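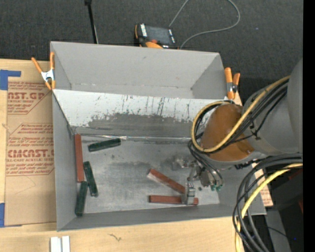

Equipment Purchasing for Bin-Picking Cells: Frequently Asked Questions

Issued by the Plirkdale Shared Automation Facility
Last revised 27 Sep 2019

These questions and answers are intended for departments, partner workshops and tenant companies that plan to buy, share or extend a bin-picking cell. They cover cells built around a single robot arm with a two-finger gripper and a fixed camera. Requests for mobile platforms and conveyor systems are handled under a separate procedure.

General

Who may submit an equipment request?

Any unit with an active cost code at the Facility may submit a request. Tenant companies must also have a signed space agreement. Students may prepare the paperwork, but the request must be submitted by the unit that will pay for the equipment.

When is the deadline for the coming budget year?

Requests must be received before the end of September. A request that arrives later is held for the following year unless it replaces equipment that has failed and is needed for work already under contract.

Is there a minimum amount below which no request is needed?

Yes. Purchases under $1,000 may be made directly by the unit. An order may not be split in order to fall below this amount. Several small items bought for the same cell within the same budget year are treated as one purchase.

Planning a cell

What should be decided before a supplier is contacted?

The unit should first write down what is to be picked, how large and how heavy the parts are, and how they will be presented to the robot. Most of the cost of a cell follows from these answers. A request that names a robot model but does not describe the parts will be returned.

How should the parts be described?

State the shape, the longest and shortest dimensions, the weight, the material and the surface finish. Note any parts that come in more than one color or finish. For early trials, plain rectangular blocks are acceptable and are often the better choice. Dark green and reddish-brown blocks of the same general form, mixed in one bin, are enough to try out grasping at different angles and to sort by color. Production parts may be introduced at a later stage.

How much reach is required?

The arm must reach every point on the floor of the bin with the gripper pointed downward, including the corners and the strip along each wall. Reach figures in a catalog are usually given to the wrist. The length of the gripper and the space taken up by the bin wall must be included in the calculation. The Facility will check the reach of any proposed layout at no charge.

What payload should be specified?

Add the weight of the gripper, its mounting plate, any cables carried on the arm and the heaviest part. The total should leave a comfortable margin below the rated payload. Units often leave out the cables, and on a small arm this can matter.

Can an existing table be used?

In many cases, yes. A wooden table is acceptable for slow trial work if it is level, does not move when the arm stops suddenly, and can be fastened to the floor or to the robot stand. For continuous running, a steel base should be included in the budget. The position of the bin relative to the robot must not shift. If it does, calibration must be repeated.

Is carpeted floor acceptable?

Carpet is permitted in trial areas only. Controllers and other powered devices should be raised off the carpet in any cell that will run longer than one budget year, and the cost of a shelf or cabinet should be shown in the request.

Bins and fixtures

What kind of bin does the Facility recommend?

A sheet-metal bin with sloped walls is recommended for first installations. Sloped walls give the gripper more room when a part lies close to the side. The bin floor should be flat. Paint marks and scratches on the inside of a bin are normal wear and are not grounds for replacement, unless they interfere with the camera.

Can parts along the wall be picked?

This depends on the width of the gripper fingers and on how the part lies. A bar resting lengthwise against a wall is harder to grasp than one lying in the open. Units should ask the supplier to demonstrate this case and should not accept a demonstration in which every part is placed in the middle of the bin.

May clamps be used to hold fixtures in place?

Spring clamps are suitable for trials and are inexpensive. They are not a permanent fastening. Once a layout has been approved, bolted brackets should be ordered. Clamps must stay clear of the path of the arm and its cables.

Should spare bins be ordered?

One spare bin of the same drawing number is advised for each cell. A bin of a different size or slope will require a new calibration and may require new collision settings.

Sheet stock for guards and covers

May units supply their own sheet material?

Yes. Acrylic sheet may be used for light covers and for camera shields. It may not be used as a safety guard unless the safety office has approved the thickness and the method of fastening. Sheets should remain in their packaging until they are cut. Charge sheet material to the cell, and enter it under "Fixtures and covers" on the form.

Cables and connections

Why is cable management a separate budget line?

Cables that run along a moving arm bend each time the arm moves, and they wear out sooner than the arm does. Bundles that loop down toward the gripper must have enough slack to reach every position without pulling, and must not drag across the bin or catch on its rim. Proper cable carriers, clips and spare leads are seldom included in the supplier's base price. In the past, units have paid for them from operating funds, which is no longer allowed.

How many spare cables should be ordered?

The Facility asks for one full spare set for the gripper and one spare for each sensor mounted on the arm. Label both ends of every cable before it is installed.

Prices and suppliers

What does a complete trial cell cost?

The Facility does not publish a standard price. Quotations differ according to the arm, the gripper and the level of support. Units should request a written quotation that lists the arm, controller, gripper, camera, mounting hardware, cables, software license, delivery, installation and training as separate lines. A single total is not accepted.

Which suppliers are registered?

Mollent and Rakena are registered for arms and grippers. Brultstead is registered for bins, stands and sheet-metal work. Other suppliers may be used if the unit obtains three quotations and completes the supplier registration form. Registration takes 14 working days.

What does a replacement bin cost?

The current agreed price from Brultstead for the standard sloped bin is $487, including delivery to the loading dock. Bins with cut-outs or special mounting flanges are quoted separately.

May used equipment be purchased?

Used arms may be purchased if the seller provides the hours of operation, the service record and proof that the controller software can still be licensed. Used grippers are not recommended. Used safety devices are not permitted under any circumstances.

Is leasing available?

Leasing is available from Rakena for periods of one year or longer. The request must show the full cost over the lease period next to the purchase price of comparable equipment. Equipment that is expected to stay in use for more than 4 years should normally be purchased.

Running costs

Which yearly costs must be included?

The request must include software licenses, scheduled service, gripper fingers and pads, spare cables, and staff time for calibration and cleaning. Insurance is paid by the Facility for university units. Tenant companies arrange their own.

Who pays for damage during trials?

Damage to the arm or gripper that results from normal supervised use is charged to the maintenance fund. Damage that results from operation without a completed risk assessment is charged to the unit.

How is training handled?

At least two persons from the unit must complete the operator course before the cell is powered on. The course fee should be shown in the request even when the supplier offers training without charge, in case additional places are needed.

Delivery and acceptance

What must be ready before delivery?

The floor area must be marked, the electrical supply must be tested, and the table or stand must be in place. Suppliers may charge for a second visit if the site is not ready. These charges are not refunded to the unit.

How is a cell accepted?

The unit and the supplier carry out an acceptance test using the parts named in the request. Parts are placed in the bin in mixed positions, including flat, diagonal, against a wall and close together. The results are recorded on Form E, and final payment is released when the form has been signed by both parties.

What if the parts change after the order is placed?

Notify the equipment desk in writing before the acceptance test. A small change in size can usually be met with new gripper fingers. A change in weight or surface may require a different gripper, and the added cost must be approved as an amendment.

Where should completed forms be sent?

Forms should be delivered to the equipment desk on the ground floor or sent through the internal request system under "Capital Equipment, Robotics." Attach quotations, the layout drawing and the risk assessment as separate files.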